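Fallumik – Comunidad de ayuda
Vida cotidiana > Diarios y escritura personal

¿Cómo seguir con un diario cuando todo lo que escribo son preocupaciones?

kandpal
Buenas tardes a todos. Empecé un diario en enero con la idea de escribir cada noche antes de acostarme. Las primeras semanas fueron bien, pero estamos en abril y me doy cuenta de que casi todas las páginas dicen lo mismo: las noticias, el precio del alquiler, si mi contrato se renueva o no, otra vez las noticias. Cuando releo lo escrito me siento peor que antes de escribirlo.
No quiero dejarlo. Mi abuela llevó un diario casi toda su vida y me gustaría tener algo parecido para cuando sea mayor. Me había puesto como norma 400 palabras por noche y muchas veces lleno el hueco con quejas hasta llegar. ¿Debería cambiar de método? ¿Escribir por la mañana? ¿Prohibirme algunos temas? También he visto que hay una aplicación, Flerby, que te hace preguntas cada día, pero no sé si merece la pena.
Gracias por adelantado.

josus
yo usé flerby un tiempo y me cansé, las preguntas se repiten. escribe por la mañana y ya está, por la noche todo parece peor. y no releas!!

Stijn Dekker
Hola, kandpal. Antes de nada, disculpa mi español, que no es mi lengua materna. Escribo mi diario en español desde que vivo aquí, para practicar, y quizás por eso tu pregunta me interesa mucho.
A mí me pasó algo muy similar. En mi primer cuaderno yo quería comprender el mundo entero cada noche, y naturalmente no lo conseguía. Cuando lo leí después, me sorprendió que faltaba mi propia vida. No había escrito qué comíamos, ni el nombre del perro del vecino, ni de qué hablaba con mi hermano por teléfono. Había muchas opiniones sobre ministros de los cuales hoy ya no me acuerdo.
Sobre tus dudas concretas, te cuento lo que hago.
La cantidad: yo quitaría la norma de las palabras. Con 400 obligatorias, la mano busca lo más fácil, y lo más fácil es la queja. Ahora escribo tres cosas del día, a veces en tres líneas. Si una de ellas pide más espacio, se lo doy. Mi entrada más larga del invierno tiene 500 palabras y trata de una tarde en la que no encontraba las llaves.
La hora: no estoy del todo de acuerdo con josus. Probé la mañana y me salía una lista de tareas. Para mí funciona justo después de cenar, en la mesa de la cocina, con los platos todavía sin fregar. Cada persona tendrá que probar.
Los temas prohibidos: no te lo aconsejo. Lo que prohibimos vuelve con más fuerza, por lo menos en mi caso. Lo que hago es darle a la preocupación un sitio propio. Empiezo el cuaderno también por el final, al revés, y allí van las noticias, el dinero y los miedos. Cuando termino de quejarme, le doy la vuelta al cuaderno y escribo el día. Parece una tontería – pero las dos partes ya no se mezclan, y la de las quejas avanza mucho más despacio de lo que yo esperaba.
La relectura: espera un tiempo. Yo no leo nada hasta acabar el cuaderno. El último lo cerré en la página 171, y al leerlo entero encontré semanas bastante malas, pero también cosas pequeñas que sin el diario habría perdido.

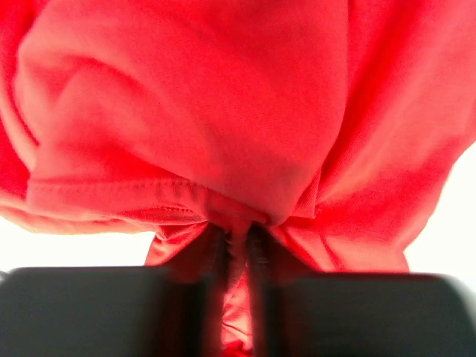
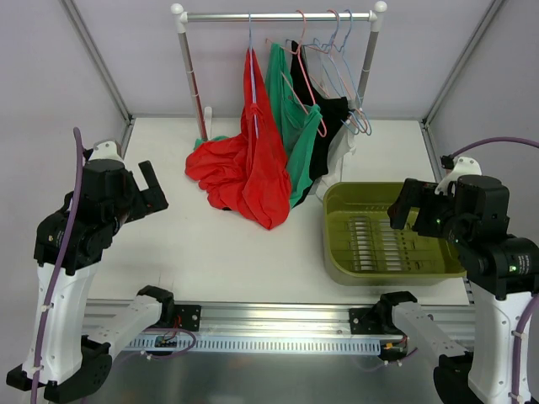 Lo más difícil, en mi opinión, es aprender qué merece ser anotado. Uno cree que tiene que ser un acontecimiento, y la mayoría de los días no hay ninguno. Yo me obligo a elegir algo que pude ver de cerca y a describirlo sin sacar ninguna conclusión. Puede ser tan poca cosa como el dobladillo de la tela roja de la primera foto, con su línea de puntadas pequeñas. Una prenda, unas perchas en una barra, quién las colgó y de qué humor estaba: con eso ya tienes media página, y dentro de veinte años te va a gustar más que un resumen del telediario. La primera semana me sentía un poco ridículo, lo confieso. Después se hace costumbre.
De Flerby no puedo decirte nada, porque siempre escribo en papel.
Y si alguna noche solamente tienes preocupaciones, escríbelas y ve a dormir. También es tu vida, y supongo que tu abuela tuvo noches así.

kandpal
Muchas gracias a los dos. Lo de empezar el cuaderno por detrás no se me habría ocurrido, esta noche lo pruebo. Stijn, una duda: ¿pones la fecha en las dos partes o solo en la del día?

Stijn Dekker
Solo en la del día. En la otra trazo una raya entre una vez y la siguiente, y así no sé cuándo me preocupé por cada cosa.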